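Two-arm bench cell, left arm drifting after every restart - where would you look?

Posted in: Cells, Fixtures and Maintenance

brolga_bench
27 Mar 2026
Hi all, long time reader, first proper post. I look after a little two-arm bench cell at Lirkska (parts sorting, nothing heroic) and I'm chasing my tail with it. The right arm is good as gold. The left one comes back from every power cycle with its taught points out by 4 mm at the drawer cabinet, always towards the back of the table. I re-teach it, it's lovely all arvo, then next morning it's out again.

What I've done so far: re-torqued the base bolts, reseated the wrist camera, ran the Plindow calibration routine with the target flat in the middle of the bench. It passes every time, which is driving me up the wall!

bitumen_bob
Pics of the layout? Hard to guess otherwise. Also what's the table covered with, if it's rubber mat I've got opinions.

brolga_bench
No mat, it's brown paper. Bench first, then the wrist camera's view.

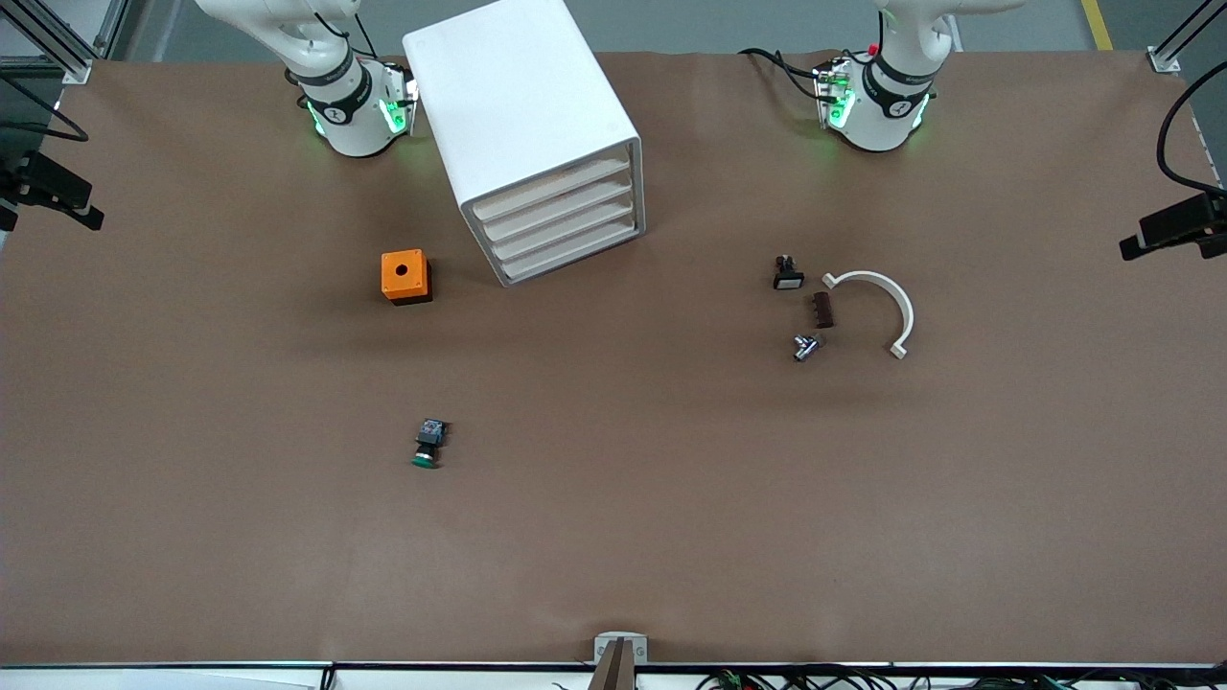
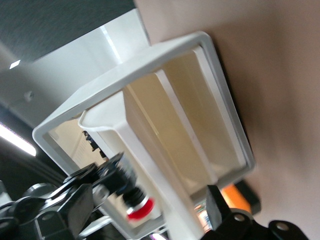 bitumen_bob
Righto. My money's on the cable on the left arm. You've got one trailing across the back of the paper, and if it's dragging on the joint when the arm homes, you'll get an offset that looks exactly like a bad calibration. Tie it up, restart, measure again. Costs you a cable tie.

teachpendant_tez
Don't agree with Bob, sorry. A cable pulling on it would give you a different error each time, and you said it's always 4 mm and always the same direction. That's a stored offset being loaded at boot. Have a look in the startup config on the Gestar controller, there'll be an old tool frame in there from whenever the gripper was last changed. Re-teaching only fixes the session, the boot file wins in the morning.

bitumen_bob
Mate, I've seen a cable do it repeatably. Same home position, same loop of cable, same pull. We had one at Teixeira that was out by the same amount for a fortnight.

teachpendant_tez
Fair enough, but did it go away when you re-taught it? Because his does.

brolga_bench
The gripper on the left was changed in February, so Tez might be onto something. I did update the tool frame then, but only from the pendant. Would that write to the boot file?

teachpendant_tez
Not on the older firmware. You have to hit save, then save again to default. Terrible design. Check the date on the file.

quokka_controls
Can I add a boring one - you calibrated in the middle of the bench but the trouble is at the cabinet. Do a second check with the target stood up where the drawers are. And is the cabinet fixed down? Ours used to creep a smidge every time someone wiped the bench, and we blamed the arm for ages. Pencil an outline on the paper.

brolga_bench
It isn't fixed, no. Pencil line going on tonight, colour me embarrassed.

OK, update. Boot file was dated before the gripper change, so old tool frame it is. Saved to default, power cycled, ran 30 drawer pulls and they all landed on the handle point. Cycle counter's on 2,986 so I'll leave it going till it's done another 200 and check the pencil line then.

bitumen_bob
Still tie the cable up.

brolga_bench
Yeah yeah, it's on the list. Does anyone know if the Plindow routine can be set to read the boot frame instead of the live one? Would've saved me a week.

quokka_controls
There's a tick box for it under the advanced tab, off by default. You'll need the admin login.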